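Paper, packets and two small drawers
Speaker notes, Fostgate evening talk, November

Running time is 30 minutes with questions. Slides advance by hand, so pause where the notes say pause. Handouts are on the chairs. Lights can stay up.

Opening

Thank the Fostgate centre for the hall and the tea. Say where the talk came from: it was first given at Ekosberg to a group of allotment holders, most of whom wanted to know about seeds and had no interest in filing. By the end they were asking about filing. This version gives both subjects equal time.

Ask for a show of hands. Who has a place for seed packets? Who has a place for the plot agreement and the water bill? Who could find both by tea time? Leave a gap for the laughter, then move on.

The main point of the talk is that a garden makes two kinds of stuff indoors. There is paper that is flat and the size of a sheet, and there are packets, ties, labels and string, which are small and get under things. They want different homes. An upright organiser suits the first and shallow drawers suit the second. Both will stand in a corner on a table and take up very little of it.

Next slide. A cream file organiser in the corner, a dark teal set of drawers next to it, and a packet of flower seed lying flat beside the drawers.
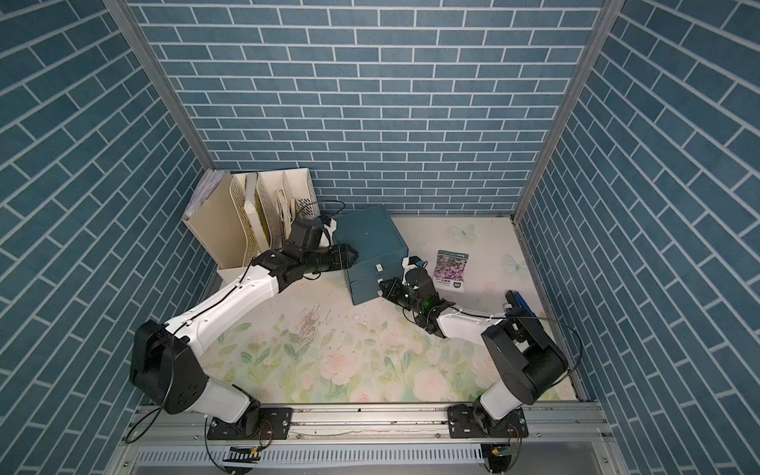 Should seed packets go in with the folders, so that everything is in one place?
They are better kept in a drawer. A packet is short, so it drops to the bottom of a tall slot and stays there until the whole thing is emptied out in spring.

Repeat the last part if the room is noisy. People remember it because they have done it.

Go on to the slots. The tall end slot is the one for folders. Grey see-through ones are used on the slide and they stand up above the rim, so they can be pulled out by the top with one hand. Coloured folders are fine too. At home I use plain ones and write on the front in pencil.

What goes in them, for anyone taking notes:
Plot agreement and any letters about it
Bills for water and the shed
Planting plans, this year and last year
Receipts for anything with a guarantee
Leaflets you really will read again

Plans from further back can go in a box under the bed. Someone will ask about keeping old plans for crop rotation. Say that a page of notes copied from the old plans does the same job, and that the Cerkik sheet in the handout has room for it. The sheet has a row for each bed and a column for each year. It can be photocopied freely.

Pause here for the first round of questions. Take a few only.

The drawers

Start with where the cabinet stands. Next to the organiser is best, with the fronts facing into the room. Leave space for the drawer to come right out. At Ekosberg one person had theirs behind a lamp and had stopped opening the bottom drawer altogether.

Then the sorting. Tip all the packets out on a tray. Check the sow-by dates and put the out-of-date ones to one side. Fold the opened ones over twice at the top and clip them. The rest goes in by the month of sowing, earliest at the front. Alphabetical order looks good on the day but it means that in March you are hunting through the whole lot for six packets.

Flowers and vegetables can share a drawer if there is not much of either. With more than a handful of each, split them: flowers above, vegetables below. Ties, labels and the pencil need their own small tin, which can sit on top.

If time is short, skip the next paragraph.

Saved seed is a different matter from bought seed. It goes in paper envelopes with the name and the year written on before the seed goes in. Beans and peas want a bigger envelope. Do not keep it in plastic until it has dried for a good while. A fine seed such as foxglove gets everywhere, and an envelope holding 2000 of them looks as if it has nothing in it, so write the name large.

Next slide. The same corner, with the organiser against the wall, the teal box to its right and two small white tabs on its front. There are dark specks and bits of dried plant on the mat. 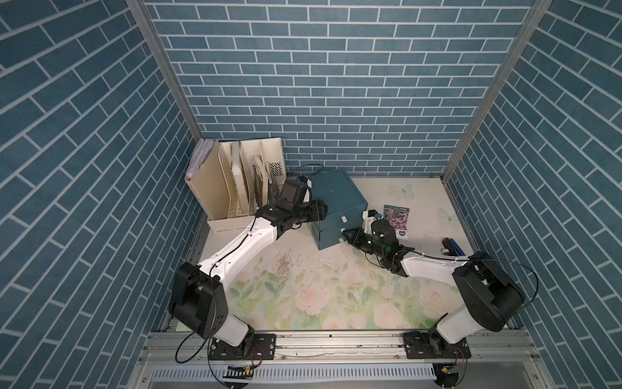

Reading time for this section: 2 minutes

Talk about sweeping. Gardening paperwork is done in the same place as gardening, for most people, so bits come in with it. A patterned mat is kind to the eye but dark specks show on a pale one. Keep a soft brush in reach and brush towards you on to a sheet of paper. Do the mat last, after the organiser and the drawers have been lifted off. Wet cloths smear soil and it takes longer.

Say something about the holes in the sides of the organiser. Slots and mesh let dust through, which helps, but thin sheets can curl and catch in them. Put loose paper into a sleeve or a folder first. Rolled things, such as a length of fleece or a rolled plan, can stand in a middle slot as long as the folders hold them up.

A card or a stiff board in the middle makes a good divider. Cut it taller than the folders and you can write on the top edge.

Costs, if asked: a second-hand organiser is usually cheap, and the Abera shop in the high street has had them on the bottom shelf by the envelopes. Small drawers cost more. Shoe boxes work. The one thing worth paying for is a drawer that runs smoothly when it is full.

Mention the large-plot holders. One grower at Ekosberg had 1000 labels printed at once and has been giving them away ever since. Order fewer.

Next slide. Leave it up during the second round of questions. The pale mat with its roses and butterflies shows well from the back of the hall, and people like to ask where to get one. I don't know. Any wipeable mat will do.

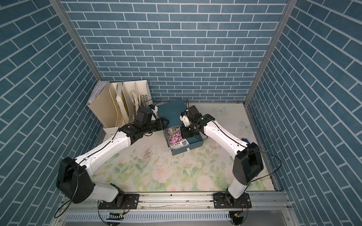 Keeping it going

The whole arrangement needs ten minutes at the end of each month. Stand the folders up straight. Put back any packets that have been left out. Move one thing from the folder of leaflets to the recycling, even if you think you want it.

In winter do the longer job. Empty both drawers, wipe them, go through the dates and make the list of what to order. Do this before the catalogues arrive and you will buy less.

Last questions. If none come, ask the front row what is in their bottom drawer.

Collect spare handouts from the chairs and put the tray and the brush back in the blue bag. The hall key goes through the office letterbox at Fostgate.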